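Kit packers wanted, Skelilthorpe (part-time, July intake)

Usby puts together overnight kits for people who have arrived somewhere without their bag. Missed connections, hospital stays, the cousin who swore the house had everything. We are looking for two packers to join the table at our Skelilthorpe workshop. You will be handling toothbrushes for most of the day. If that sentence has already lost you, we understand, and the bakery next door is also hiring.
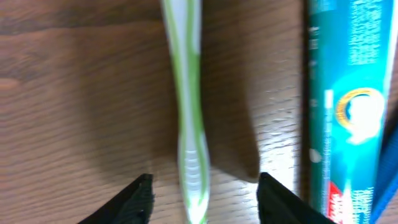

Most of the work is pairing. One brush, one paste, checked and set down side by side before anything goes near a pouch. We lay them out parallel on the wood, green-and-white brush next to teal tube, so that a missing item shows up as a gap at a glance. New packers tend to find this fussy for a week and then start doing it with their own cutlery.

What you would be doing:

Checking brushes, caps and tubes for splits, dents and loose lids
Packing standard and family kits to the sheet
Labeling cartons for the Nolis route
Wiping down the table at the end of a shift, properly, with the grain
Telling us when the sheet is wrong (it has been wrong before)

A full shift comes to 400 kits between the team. In our busiest week last year we sent out nearly 3000, and people were still speaking to each other by the end of it, though mainly about lunch.
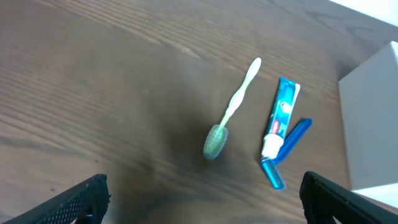

Capped brush and toothpaste on the packing table.

Who we want

You can stand or sit at a table for a few hours and still care about the last kit. You can read a packing sheet. You have opinions about toothpaste but can keep them to yourself until the break. No experience is needed. Maricica Vlad, our longest-serving packer, came to us from a piano shop and Oana Buzatu came straight from school, and both of them are faster than the manager.

Please don't apply if strong mint gives you a headache. We have tried opening the window.

What you get

Six-hour shifts with a paid break, four days a week. Training at full pay. Free toothbrushes, up to a point. Coffee from a machine named Avram, after the man who sold it to us and then stopped answering his phone. The workshop is on the ground floor, with step-free access and chairs at every packing place.

How to apply

Write a few lines about yourself to Inês Magalhães at Usby, Unit 436, Skelilthorpe. A résumé is fine but a letter is better, and one page is plenty. Tell us which days you can't work and what you always forget to pack. Applications should reach us by January 24, 2025. Anca Marinescu will call everyone who applies, including the people we can't take on.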